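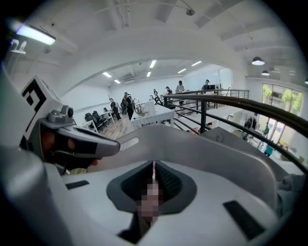

Light and Sound in a Two-Level Office
Building Studies, term project report

1. Purpose

Our group was asked to pick a working building and report on how one room in it is lit and how sound moves through it. We chose the upper floor of the Noden office on Braltgate. It is open plan and has a mezzanine edge with a railing, so the upper and lower levels share one volume of air. We had read in class that rooms like this can be bright but noisy, and we wanted to check both.

2. The room

The walls and ceiling are white. The ceiling is vaulted and crossed by white beams, and the conduits were left exposed. The floor is brown wood laid in long planks. Along the mezzanine there is a black metal railing with thin balusters and a curved handrail. It does nothing to block sound, and you can see through it to the lower level.

The lighting is mixed. There are rectangular recessed lights in part of the ceiling and dark dome pendants hanging toward the far end. An air conditioning unit is mounted high on the wall.

3. Method

We made 3 visits in November, all in the afternoon. Light was measured with a borrowed Nugroho meter held at desk height. We took 2 readings at each spot and wrote down the higher one, which in hindsight we should have averaged. For sound, one of us read a page aloud at a normal speaking voice on the lower level while another stood at the railing and noted how much could be understood. The same page was used each time.

We did not get permission to measure on a Friday morning, when the staff have their general meeting. That would have been the loudest time of the week.

4. Results: light

The highest reading was 1144 lux, under the recessed lights. Under the pendants the readings were lower and changed more from one step to the next. The dome shades send the light down, so a spot directly below one is well lit and a spot between two is dimmer. The wood floor also reflects the recessed lights, and staff who sit facing that side told us they notice it late in the day.
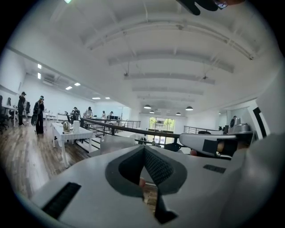

Lwazi Dlamini commented on our draft that we had treated the reflection on the floor as a fault of the lights when the floor finish should get a share of the blame. A matte finish would cut the glare and leave the desk readings almost the same, and it would cost less than moving fittings. We agreed and changed section 6.

5. Results: sound

At the railing nearly every sentence read from below could be followed. Farther back on the upper floor single words came through. The hard floor and bare walls give the sound very little to sink into. We had expected the air conditioning to cover some of the speech, but it was too quiet to make a difference.

6. Suggestions

Refinish the wood floor in matte the next time it is due.
Add one more pendant between the existing ones at the dimmest spot.
Hang absorbing panels between the beams, starting on the railing side.
Keep phone calls away from the railing.

We priced the panels only. The supplier, Prarnness, quoted 900 dollars for the first row, not including the lift needed to reach the ceiling. We did not get a quote for the lift.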